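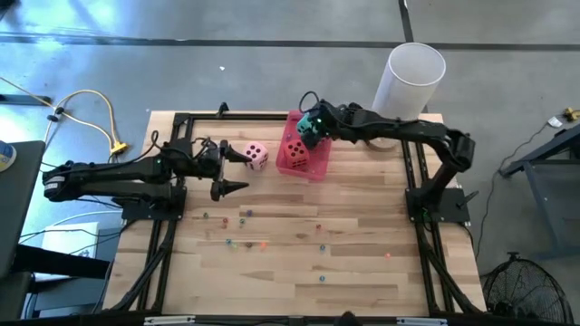

Jelbridge workshop notebook
October, after lunch
Foam dice, second go. Sheet 2 in the folder goes with this.

Picking up from last month's page, where I wrote "looks biased, check" and then didn't check.

The claim I'm trying to pin down is the one in the Stuvari catalog, that their foam dice are "precision balanced for true random results." We have a box of these for the probability kits, and Kuvport wants to reorder for the schools that borrow from us. The catalog gives no test, no tolerance and no number of any kind. "Precision balanced" on a lump of foam sounds to me like something written by whoever had to fill the line under the price. But I should be as hard on the opposite claim, the one that goes around among teachers, that foam dice are all junk and you can't do statistics with them. I've never seen a tally for that one either.

What we have so far

One die, picked from the box without looking. 1,000 throws by hand, all done last month over several lunch breaks. High faces (four, five, six) came up 423 times.

A fair die should give high faces half the time, so 500. The standard deviation on that is the square root of 1,000 times a half times a half, call it 15.8. We're 77 short, which puts us close to five standard deviations under. If the throws were independent and the die were fair, that wouldn't happen in any reasonable number of lunch breaks.

So something was off. My objection to last month's page is that it jumps straight from there to "the die." The calculation tests everything at once: the die, the throwing, the surface, the person reading it, the person writing it down. A small p-value doesn't come with a label saying which one it found. I underlined "biased" twice on that page and I'd like to take one of the lines back.

Things that could do it

a) The die. Uneven density in the foam, sides not square, a face that's been squashed in storage. All plausible. The box had been at the bottom of the cupboard with the fraction tiles on top of it, so I'd expect some squashing. Also plausible that the faces spring back and it makes no difference by the next day.

b) The pips. The usual story is that drilled pips take material away from the six face, so the six side is lighter and tends to finish on top. Fine for drilled dice in hard plastic, in principle, though I've seen people quote it with far more confidence than data. It would give us too many high faces. We got too few. Anyone who wants to blame the pips here needs a version that runs in the other direction, and I notice that this version gets offered as soon as I point that out. Paint adds weight where drilling takes it away! Maybe. An explanation that works whichever way the tally falls isn't much use to me.

c) The throw. Last month's throws were short ones. Foam doesn't bounce around like a hard die, it thuds and stops, and if you pick it up with the same face on top each time and give it a lazy half turn, you're not sampling much of anything. I know I was getting lazy toward the end of each session. The tally sheet has runs in it that look like laziness to me, long stretches where twos and threes follow each other. But I went looking for those runs after I knew the total, so I don't count that as evidence.

d) The reading. With soft dice you get leaners, where the thing stops against the wall of the tray or on a fold of the cloth. No rule was written down for leaners. Some were rethrown and some were called by whichever face looked more up. A bad rule, or no rule, can hide a lot.

e) The writing. Tally marks in one column per face. The columns for five and six are at the right side of the sheet where the clipboard pinches. I can't rule out a mark in the wrong column here and there. I can't get to 77 that way, though, unless we were half asleep.

The second run

Same die. I marked the box so it wouldn't get mixed in with the rest. Changes made this time:

Thrown from a tall plastic cup, shaken with a hand over the mouth, tipped out from shoulder height while sitting.
Bare tray, cloth removed.
Leaner rule written at the top of the sheet before starting: if it isn't flat, the throw doesn't exist, throw again, record nothing.
One of us throws and calls, the other writes and says the number back.

Got to 686 throws before we had to give the room back. High faces finished within one standard deviation of half, which for this many throws is 13.1 either side of 343. Nothing to report, in other words. The exact column totals are on sheet 2.

Before anyone gets excited, the number of throws wasn't fixed in advance. We stopped when the time ran out, not when the total looked nice, and I'm fairly comfortable with that, but "we stopped when it was convenient" is what everyone writes. If we do this again the number goes at the top of the sheet before the first throw.

Also a smaller run can miss a small bias. Something the size of last month's effect should have shown up loud and clear (the shortfall would have been more than fifty throws), so I'm willing to say that a bias that big doesn't belong to the die alone. A small one could still be sitting in there and this run wouldn't see it.

What I don't believe yet

That the die is fair. One clean run with a cup doesn't show that. It shows that cup plus tray plus rule plus this die doesn't do anything gross.

That the hand throw was the culprit. Four things changed between the runs and I only get one comparison out of it. That was a bad design and it's my own. I wanted a good run more than I wanted to learn which part of the bad run was bad. The cloth is my favorite suspect, and I'd point out to myself that I have no reason for that beyond not liking the cloth.

That this tells us about the other dice in the box. It's one die.

That high versus low is the right split. It would miss a die that favors, say, the one and the six together, and a flattened pair of opposite faces would do precisely that. If storage squashing is real, that's the shape I'd expect it to take: the die gets shorter along one axis and wants to lie down on the wide faces. I should have thought of that before making high/low the headline. The face by face columns are there for both runs, so it can be redone properly with all six, but it should go down as a second look at old data and be treated that way.

Calipers on foam: tried it, gave up. The reading depends on how hard you squeeze. I can get any answer I like. If somebody has a way of measuring a soft cube without pressing on it, write it in the margin.

The salt water float test, since it'll be suggested: foam floats high and soaks up water. Please don't.

On the Mocanu worksheet

The Mocanu activity pack that goes out with the kits has the class throw a die sixty times and then "decide whether it is fair." I'd like to see that question changed. With sixty throws a fair die gives ten of each face on average, and anything from five to fifteen is perfectly ordinary. Kids get four sixes, write "unfair," and get a check mark. Or they get nine, eleven, ten and so on, write "fair," and get a check mark for that too. Neither group has learned anything about the die.

It would be a better lesson to pool the whole class's throws and then argue about whether pooling was okay, given that they were all using different dice and different desks. I'd also put in last month's total as a worked case, with the question left open: what would you check first? I'd be curious what they come up with. Our own list above took an embarrassingly long time.

For the reorder

I wouldn't hold it up. For board games and for short class exercises any die in that box will do. What I'd object to is copying the catalog's line onto our loan sheet. We haven't tested "precision balanced" and as far as I can tell neither has anyone else. Suggest the loan sheet just says foam dice, and that a cup goes in each kit along with the leaner rule on a card.

If Kuvport asks for a figure, give them both totals together with how they were thrown, or give them nothing. I don't want 423 going around on its own as the proof that foam dice are crooked. I can already hear it.

To do

Fix the count ahead of time and write it down.
Cup again, cloth back in, everything else the same. One change only.
Then hand throws, no cloth.
Take a second die from the box and one from the new order when it comes.
All six faces, chi-squared, five degrees of freedom, decided now.
New pencil for the tally sheets, the soft one smears and the three column is nearly gray on the last page.
Move the fraction tiles off the dice box. Wait until after the cloth run though, or that's another thing changed.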